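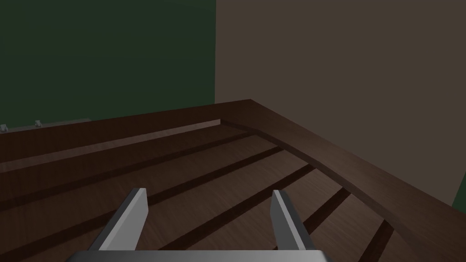 Dark brown wood with five grooves. Is it breathing? Read on before you decide.

Does Wood Really Breathe?

Sooner or later a grown-up will tell you that wood breathes. People say it about guitars, about floors, about old doors and kitchen tables. "You have to let it breathe," they say, and everybody nods.

Should you believe them? Let's check.

What is breathing, anyway?

When you breathe, you pull air into your lungs. Your body takes some of the oxygen out of it and uses it to get energy from your food. Then you push the used air out again, along with carbon dioxide.

A living tree does something a little like this. It has no lungs, but its leaves have tiny openings that let gases in and out, and its living cells use oxygen just as yours do. So a tree in the park can have a pretty good argument that it breathes.

But a table? A table has no leaves. Its cells are dead. Most of the cells in a tree trunk were already dead while the tree was standing up, and that goes for nearly all the wood in the middle. Dead cells don't need oxygen. If you wrapped your table in plastic for a week, it would not suffocate.

So that's a no. Wood in a table does not breathe.

Then why do people keep saying it?

Because something is going on, and "breathing" is the word they grabbed.

Picture a big bundle of drinking straws glued together. That is close to what wood looks like under a microscope. The straws are the old cells, and their walls soak up water. They don't even need to be rained on. There is water in the air all the time, as a gas you can't see, and wood can take it in from there.

When the cell walls soak up water, they get fatter, and the wood swells. When the air gets dry, the water leaves again and the wood shrinks.

Edeltraud Imhof fixes doors in Wultport, and she has heard every story there is about why they stick. "People tell me the house is sinking," she says. "Sometimes it is. But if they call me in August and the door is fine again by winter, I'm going to guess it's the damp."

Notice that she said "guess." She still brings her level and checks the frame.

Does wood get bigger in every direction?

You might think so, but no. Wood swells mostly sideways, across the straws. It hardly gets any longer at all. A board that fits snugly in a dry room may be too wide in a muggy one, while its length has changed so little you would have a hard time measuring it.

That's why people who build with wood often leave small gaps between boards. Be careful, though. If you see a groove or a gap in something wooden, you can't be sure that's what it is for. Grooves can be there to catch juice, to stop slipping, or just because someone liked the look of them.

How much water are we talking about?

More than you'd think, if the wood is fresh. Say you have a piece from a tree that was just cut down, and it weighs 300 grams. After a long time drying, it might weigh 165 grams. The missing 135 grams was water. Different kinds of trees give very different numbers, so don't go telling people that all wood is almost half water. Some isn't, and some is even wetter than that.

Try it yourself (please don't just believe us)

You need a dry pine cone with its scales wide open, a bowl, and some cool water.

Put the pine cone in the bowl and cover it with water. It will want to float, so set a saucer on top. Look at it after 15 minutes. Has anything moved? Look again in an hour, and again before bed. Draw it each time.

The scales should slowly close. Now leave the cone somewhere dry for a few days and see what it does.

Here's the tricky question. The cone moved. Does that mean it's alive? The scales are dead, as dead as a table. Each one is built in layers, and one side swells more than the other when it gets wet, so the scale bends. A thing can move by itself without being alive – keep that in mind the next time someone tells you a creaking house is haunted.

What about "feeding" wood?

You'll hear this one too. People rub oil on a wooden spoon or a cutting board and say they are feeding it. Wood doesn't eat. Oil can slow down the water going in and out, and it often makes the color look darker and richer. That may be a fine reason to use it, but it isn't dinner.

Words to know

Cell: one of the tiny parts that living things are built from.
Humidity: how much water is in the air as a gas.
Swell: to get bigger, often by soaking something up.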